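おままごとの食べものと食器
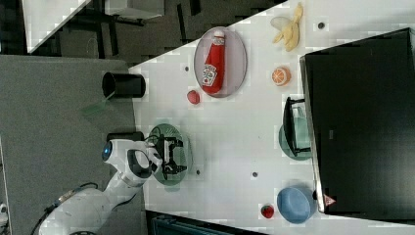 白いテーブルに並んだ食べもののおもちゃと楕円のお皿。ケチャップのボトルはお皿の上に寝かせてある。

おままごとの食べものと食器(おままごとのたべものとしょっき)は、本物の食材や料理、台所の道具をまねて作られたおもちゃと、それを盛るためのお皿やかごなどをまとめて呼ぶときの言い方です。「ままごとセット」「ごっこ遊びの食材」なんて呼ばれることもあります。この項目は私がほとんど一人で書き足してきたので、かなり私の好みに寄っています(とくにバナナのところ!)。気になる点があったら、ノートのほうに書いてくださいね。

目次
1 呼び名
2 食べもの
3 お皿と水切りかご
4 並べ方
5 片づけと手入れ
6 関連項目

1 呼び名

「ままごと」は漢字で「飯事」と書きます。ごはんのまねごと、というわけで、字を見るとそのまんまですよね。遊びそのものを指すことばなのに、お店では道具のほうまで「ままごと」の棚に入っているので、私も長いことごちゃまぜに使っていました。この項目では、遊びは「おままごと」、道具は「食べもの」「食器」と書き分けます。

食べものの形をしたおもちゃには、お店の見本のようにそっくりなものから、赤くて丸ければトマト、というくらいざっくりしたものまであります。私はどちらも好きですが、遊びが広がるのはざっくりしたほうかなと思っています。赤い丸はトマトにもりんごにもなるし、転がせばボールにもなりますから。写真のケチャップのお皿のそばにある小さな赤い丸いものも、トマトと言われればトマトだし、ボールと言われればボール。こういう子がセットに混じっていると、つい出番を増やしたくなります。

2 食べもの

くだもの
定番中の定番です。なかでもバナナは、皮つきのまま一本で作られたものと、皮をむきかけた形のものがあって、私は断然むきかけ派! 皮がぺろんと外に開いているだけで、「いま食べるところ」という感じがぐっと出るんです。写真にいるのもむきかけのバナナで、皮は淡い黄色をしています。

オレンジは、丸ごとよりも切った形のほうをよく見かけます。半分に切った断面を上に向けて置くと房の模様が見えて、お皿のすみに一つあるだけで食卓がぱっと明るくなります。丸ごとのオレンジは、正直なところ、遠目だとみかんと区別がつきません(みかんということにして遊べばいいのですが)。

調味料
ケチャップ、マヨネーズ、しょうゆなど。小さい子はとにかくボトルをさかさまにして「ちゅー」とやるのが大好きで、何も出てこないのに何度でもやります。トマトの絵のラベルがついたケチャップは、字の読めない子にもひと目で伝わるのがいいところ。しょうゆはその点ちょっと不利で、うちではよくコーヒーにされていました。

ボトルは立てて置くもの、と思いがちですが、細長いお皿に寝かせるとこれがなかなかおさまりがいいんです。お皿の長いほうに向きをそろえるのがコツです。知人のBảo Tônさんは「それじゃあケチャップがおかずみたいだ」と笑っていましたけれど、子どもにとっては主役のおかずだったりします。

野菜、パン、そのほか
マジックテープでくっついていて包丁でサクッと切れるものが人気ですが、使いこむとくっつきが弱くなり、切る前から割れているにんじんができあがります。私はこれを「カット野菜」として売り出しました。

3 お皿と水切りかご

お皿は丸いものと楕円のものがあります。楕円のお皿は、魚やバナナのような長い食べものが気持ちよくのるので、一枚は持っておきたいところです。丸いお皿だけだと、長いものはどうしてもはみ出します。

色もいろいろです。緑の半透明のお皿は置いたときに軽やかに見えますし、うすいピンクがかったラベンダー色のお皿は、赤いものをのせるとよく映えます。逆に緑のお皿へ緑の野菜を盛ると、びっくりするほど目立ちません。きゅうりで何度か試して、あきらめました。

ワイヤーの水切りかごは、本物を使う家庭も多いようです。私は黒いものが好きで、青緑のお皿に重ねると色がきりっと締まって見えます。「洗いもの」の遊びが加わると、食べて終わりだったおままごとが急に長く続くようになるので、かごはぜひおすすめしたい道具のひとつです。お皿をかごに入れて、出して、また入れて。大人から見ると同じことのくり返しですが、やっている本人はいたって真剣なんですよね。

4 並べ方

決まりはありませんが、私は白いテーブルに並べるのが好きです。食べもののはっきりした色がそのまま見えて、どこに何があるかすぐわかります。木目のテーブルもあたたかくていいのですが、パンやクッキーが紛れてしまいます。

Zerrin Gezerさんに教わったのは、はじめからお皿に全部のせないこと。空のお皿を一枚残して、食べものをいくつかテーブルにじかに置いておくと、子どもが自分で盛りつけを始める、というお話でした。やってみたら本当にそうで、5歳の姪は空のお皿を見つけるなり店長になり、私は注文をとる係にされました。2時間ほど。

5 片づけと手入れ

プラスチックのものは、ぬるま湯と台所用の洗剤でさっと洗って、しっかり乾かします。中が空洞のものは、穴やつなぎ目から水が入るとなかなか出てこないので、拭くだけにしておくのが無難です。木のものは水につけず、かたくしぼった布で。布やフェルトのものは表示を見てください。

しまうときは、食べものと食器を分けるだけで十分だと思います。以前、くだもの、野菜、調味料、パン……と7つの箱に細かく分けたことがありますが、三日ともちませんでした。お皿は同じ形どうしで重ねて、小さな食べものはふたつきの箱へ。とくに小さい丸いものは、テーブルから落ちると家具の下まで転がっていきます。赤ちゃんのいるおうちでは、口に入る大きさのものを手の届くところに出しっぱなしにしないでくださいね。

6 関連項目

ごっこ遊び
お店屋さんごっこ
おもちゃの台所
食品サンプル
水切りかご

最終更新:2023年5月25日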